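Home | Methods | Checklists | Results | People | Contact

Print this page | E-mail this page

Hand-Held Gripper Demonstrations: Pre-Session Inspection, With Comments

Station: Stollgate, board station
Task set: can and basket
Filled in by: Elif Naz Eren
Second reader: Berkay Canpolat
Revision: May

Mark each item OK, WATCH or STOP. A WATCH needs a comment. A STOP needs a comment and a person willing to tell Pilar Durán. Comments stay on the sheet after the fault is fixed, so that the next person can be annoyed by it too.

PART A. FLOOR AND STATION

A1. Board sits flat on its frame, no rocking when leaned on.
OK. Leaned on it with both elbows. It outlasted my interest.

A2. Cables behind the station clear of where the operator kneels and where the operator gets up again.
WATCH. Clear of the kneeling part. The getting-up part depends on which way you get up. Please get up the sensible way.

A3. Power strip reachable without crossing the work area.
OK.

A4. Gripper cables have slack at full reach, both hands.
OK on the left. On the right, OK if you are shorter than Berkay.

A5. Curtains drawn as marked on the station sheet.
OK. The marks are in pencil and one has been corrected twice, in different handwriting. I used the darkest one.

PART B. GRIPPERS

B1. Jaws open and close through full travel, no scraping.
OK, both.

B2. Finger coverings inspected along every edge. Peeling, curling or fraying is WATCH. Covering that moves under a thumb is STOP.
WATCH. Upper edges are lifting and there are frayed bits lower down. Nothing moves under a thumb, and I have a firm thumb. The sheet used to ask whether the coverings were "in good order," and for a whole spring everyone wrote yes.

B3. Screws in finger blocks checked by hand, then with the driver.
OK. By hand first, as instructed, which tells you nothing except that you have hands.

B4. Finger camera views checked with jaws open over a bare surface. Both fingers must show, with clear space between them.
OK.

B5. Lens wiped. Cloth, not sleeve.
OK. Cloth.

PART C. OBJECTS

C1. Can undented, label intact.
OK.

C2. Basket standing square, no bent wires where the can goes in.
OK. One corner was persuaded back into place before I signed.

C3. Spare objects off the board and out of reach.
OK.

PART D. VIEWS ON RECORD 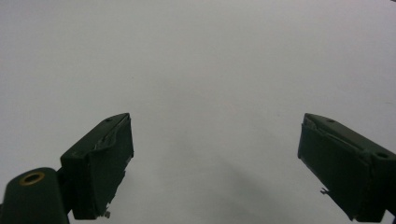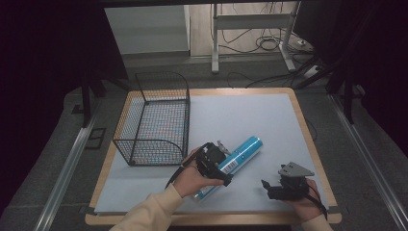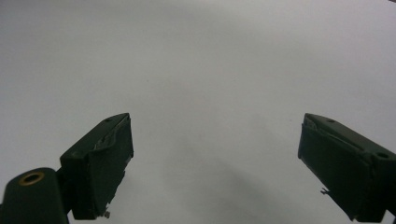
Covering edges are lifting or creased on both fingers in the two close views; the wider view has the board, the can and the mesh basket.

Gholamreza Ahmadpour objects to B2 as written. He would fail any finger with a lifted edge, full stop, and he points out that a policy trained on close views will learn a loose bit of tape as faithfully as it learns the can. His proposal is to replace the coverings before every block of demonstrations and to stop arguing about thumbs.

Reply to the above, for the record: we tried his rule at Osdale. Fresh coverings grip differently from used ones, and the difference lasted well into each block. We swapped a small steady nuisance for a large one that kept restarting. I would sooner have fingers that are a bit shabby in the same way all month. He is welcome to the last word, and I expect he will take it in part F.

PART E. WHAT THE CHECKLIST DID TO THE NUMBERS

This belongs in the methods note, but people read checklists when they are waiting for software to start, so it goes in here.

We collected 500 demonstrations before this sheet was in use. When Dilek Ateş went back through them, 308 were fit for training as they stood. Another 134 could be used after trimming the start, where the operator was still settling into position. The rest were thrown out. The worst single cause was item B4, which did not exist yet: the jaws were opened too far at the start and a finger wandered out of view.

The policy trained on the kept set placed the can more reliably than the one trained on everything. It also hesitated less over the basket rim. Dilek's reading is that the bad starts taught it to dither. Mine is that they taught it to imitate us before coffee. The two are compatible.

What we cannot claim is that the checklist caused the improvement by itself. The operators had also had more practice by then, and one of them had stopped talking during demonstrations. A fair comparison would need the same operators, rotated, with and without the sheet. Pilar has approved this in principle, a place where many of our studies are kept.

PART F. OPEN ITEMS

F1. Covering replacement rule (see part D). Undecided. Gholamreza has added: "A finger is either right or it is wrong." So there it is.

F2. The Treltel driver set is missing a bit again. It is the one we use. Check your pockets, then check them again at home.

F3. Add a line for operator sleeves. Cuffs should be settled before the first take and left alone until the block is over. Berkay to word it.

F4. Konstantinidis template still asks for "hydraulic pressure." We have no hydraulics. I have been writing OK.

F5. Repeat B2 and B4 after 4 blocks, or after anything is dropped, whichever comes first. Dropped includes "set down quickly."

Overall: station cleared for use with two WATCH items, A2 and B2.

E.N.E.
Second reading B.C., who disputes the remark about his height in A4.

Print this page | E-mail this page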